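本站使用 Cookie 以改善阅读体验。继续浏览即表示您同意我们的 Cookie 政策。 接受全部 | 管理偏好

栏目：自动化 / 事故与召回

“环境因素”又背了一次锅：读 Halolis 的机械臂事故报告

2026年1月28日，Halolis 终于把 Prerkport 那次事故的调查报告放到了网上。报告共11页，扣掉封面、免责声明和术语表，正文没有多厚。事故发生在去年八月，隔了这么久才等到文件，我原以为会读到一份很细的东西，至少该有一条完整的时间线。读完两遍，时间线还是得自己拼。

先说报告承认了什么。Prerkport 的调试间里，一台白色机械臂在“保持”状态下自行起动，末端朝墙板方向走了40厘米，碰到墙之后才停。当时有一名调试人员站在工作范围以内，正准备给末端旁边的设备换线，手还没伸过去。没有人受伤，墙板留下一道压痕，末端的传感器外壳换了新的。Halolis 把这件事定为“轻微财产损失事件”，从字面上讲也没有错。

麻烦在“保持”这两个字上。多数人看到控制界面写着保持，理解是它不会动。我问过几个做现场的读者，他们也都这么理解。Halolis 的手册里，保持的意思是“维持当前目标位姿”，驱动没有断电，抱闸没有合上，控制环一直在转。只要系统认为自己偏离了目标位姿，它就会修正回去。修正幅度平时很小，肉眼几乎看不出，于是大家就当它是静止的，在旁边换线、擦镜头、拧螺丝。

那天出问题的是“系统认为”。机械臂末端装有视觉定位模块，软件由 Jolard 提供，用来在底座微微移动或者工装有偏差的时候校准位置。报告的说法是，末端转到面向墙板的角度后，视野里缺少可用的特征点，定位结果发生漂移，控制器据此判断末端已经偏离，便开始“修正”。修正的方向正好是墙。越靠近墙，能看到的东西越少，漂移也越厉害，一直到碰上为止。

报告给这段过程起的名字叫“环境因素引起的定位置信度下降”。建议措施第一条：用户应在大面积单色墙面上粘贴定位标记。

我对这个说法很不买账。一面干净的浅色墙，在工厂、实验室、医院走廊里到处都有，卖视觉定位的公司不可能没见过。特征稀少的平面会让视觉定位失效，这件事写在入门教材里，任何一个做过相关课程设计的学生都吃过它的亏。把一堵墙列为事故原因，等于说下雨是屋顶漏水的原因。墙从头到尾就在那里，没有做任何出乎意料的事。真正需要解释的是，定位置信度下降之后，为什么控制器还在相信它。
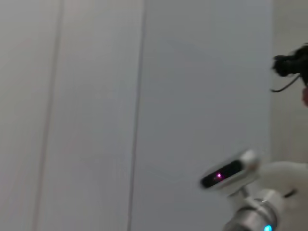
白色机械臂末端，旁边是成片的浅灰色墙板。

报告在这个问题上用了一段非常绕的话。我拆开来读，意思如下：Jolard 的模块会随每次定位结果输出一个置信度数值；Halolis 的控制器会读取这个数值；数值低于阈值时，控制器应当忽略视觉结果，改用关节编码器推算的位置。事发时数值确实跌下去了，日志里有。可是控制器设了一个2秒的滤波窗口，防止数值短暂波动造成频繁切换。窗口期里，视觉结果照用不误。

到这里还算说得通，工程上做滤波很常见，窗口取多长可以争。说不通的是后面。窗口结束以后，控制器按设计应当切到编码器，日志却显示它没有切，因为置信度在窗口末尾回升了一下，计时从头开始。报告把这个回升称为“瞬时恢复”，没有说明恢复的依据。我的猜测是，模块把墙板之间的竖缝当成了特征。几道平行的细缝，彼此长得差不多，认错一道，位置就差出一整块板的宽度，而模块对此很可能信心十足。这只是猜测，报告没有公开原始数据，谁也没法验证。但如果猜得不离谱，问题就比“看不见东西”要严重：看不见的时候数值会低，认错了的时候数值可以很高。往墙上贴标记能缓解前一种情况，对后一种能起多大作用，要看标记贴得怎么样、模块怎么取舍，报告一个字没提。

再说力。协作型机械臂的卖点之一是碰到东西会停，Halolis 的宣传册把这一条印在很显眼的位置。这次它也确实停了，碰到墙以后停的。报告据此得出结论：“碰撞检测功能按设计工作，安全链完整有效。”我读到这里把杯子放下了。碰撞检测是最后一道防线，它起了作用，恰好说明前面几道都没起作用。拿最后一道防线的表现来证明整条安全链有效，逻辑上讲不过去。何况末端撞上的是一面平整的墙，接触面大，受力分散。换成一只手夹在外壳和墙之间，接触压力会是多少，报告没有算，也没有做对照试验。手册里的力限值是针对自由空间碰撞给的，夹挤是另外一张表，那张表我在 Halolis 的公开资料里没有找到。如果哪位读者手里有，请寄给我，我会更正。

系统集成是 Ó Dubhghaill 做的。这家公司在报告里出现得很频繁，每次出现都跟着“未按推荐配置”之类的措辞。具体指控是，集成方没有启用一个叫“静态锁定”的选项。启用之后，机械臂进入保持状态会同时合上抱闸，视觉修正也随之停掉。听上去集成方确实该负责，直到你去翻手册，看看这个选项藏在什么地方：高级设置的子菜单里，默认关闭，旁边的说明写着“可能影响循环节拍，建议仅在长期停机时使用”。一个写明了建议仅在长期停机时使用的选项，集成方在调试期间没有启用，事后被写成违背推荐配置。我不想替 Ó Dubhghaill 开脱，他们的问题在别处，后面会讲。单就这一条，Halolis 的两份文件自己跟自己打架，应该先对一对。

Ó Dubhghaill 的问题在于，这不是头一回。报告附录的一张表里，用很小的字列着同一台设备在事故之前的3次“非预期微动”。每一次的处理方式都是复位，然后继续调试。没有停工，没有上报给 Halolis，至少 Halolis 说没有收到。表格的备注栏填的是“已复位，未复现”。做现场的人都知道“未复现”是什么意思，意思是赶进度。一台机械臂在保持状态下自己动过，哪怕只挪了一点点，在弄清原因之前就不应该有人站到它的工作范围里去。集成方手里有这个信息，还是让人站进去了。这一点在报告正文里没有出现，要翻到附录才能看见，我不太明白为什么。也许因为一旦写进正文，就得接着解释为什么设备本身没有在那几次微动之后主动报错。

还有指示灯。Halolis 的末端外壳上有一个状态灯，底座和关节处也有灯，颜色各有含义，而且含义随固件版本变过。报告说，事发前末端状态灯“显示了定位降级”，人员“未注意到该提示”。我对照了两版手册，旧版里定位降级和正常待机用的是同一种颜色，区别在于闪烁的快慢。新版才把颜色分开。Prerkport 那台装的是哪一版固件，报告没有写。如果是旧版，那么所谓“未注意到该提示”，就是要求一个正在低头理线的人用余光分辨一个小光点闪得快还是慢。就算是新版，一个装在末端外壳上的小灯，朝向随着手腕转，面向墙的时候人站在侧后方，能看到多少也很难讲。把安全信息交给这么一个东西传达，然后怪人没看见，这种写法我在别家的报告里也见过，每次见都不舒服。

Jolard 的回应最短。他们说模块“按规格输出了置信度数据，数据的使用由控制器厂商决定”。这话挑不出毛病，也没有用处。我更想知道的是，置信度这个数究竟怎么来的。它衡量的是特征点的数量，还是匹配的一致性，还是跟上一帧的差异？遇到重复纹理时它会怎么变？Jolard 的规格书里对这个数的定义只有一句话：“反映当前定位结果的可靠程度。”可靠程度用什么量的，没写。下游厂商拿着一个定义不清的数去设阈值，设出什么来都不奇怪。Halolis 把阈值定在出厂推荐值上，推荐值来自 Jolard，推荐的依据又要回去问 Jolard。责任在这几家之间转了一圈，最后落到墙上，墙不会发律师函。

报告列出的整改包括：更新固件，缩短滤波窗口；在手册里增加关于单色墙面的警示；向集成商推送一份安全提醒。固件已经可以下载，我看了更新说明，缩短以后的窗口长度没有公布，计时器在置信度回升时清零的逻辑是否修改，也没有提。静态锁定仍然默认关闭。那句“建议仅在长期停机时使用”，截至我写这篇的时候还在手册里。

对手里有同类设备的读者，我的建议比报告粗暴。凡是人要进工作范围，不管界面上写的是保持、待机还是空闲，一律断驱动，确认抱闸合上再进去。节拍受影响就受影响。把静态锁定打开，打开之后自己推一下末端，看它是不是真的锁住了，不要只看菜单里的勾。把设备转到面向空墙的角度，人站在外面，盯着末端位置读数看一阵子，如果读数在走而关节编码器没走，那你的设备也有这个毛病，先别急着复位，把日志导出来存好，再打电话。供应商让你贴标记，可以贴，贴完把上面的测试重做一遍。

另外，翻一翻自己的维护记录，找“已复位，未复现”这几个字。我猜不少人会找到。

关于这份报告，我给 Halolis 发去了几个问题：Prerkport 那台设备的固件版本，滤波窗口新旧两个数值，夹挤工况的测试数据，以及为什么之前的微动记录只出现在附录。收到的答复是感谢关注，相关信息以已发布报告为准。Ó Dubhghaill 没有回信。Jolard 回了，附上了规格书的链接，就是我前面引用的那一份。

如果后续有新材料，会在下一期补上。也欢迎在现场遇到过类似情况的读者来信，设备型号和固件版本请尽量写全，日志比照片有用，不愿意署名的可以不署。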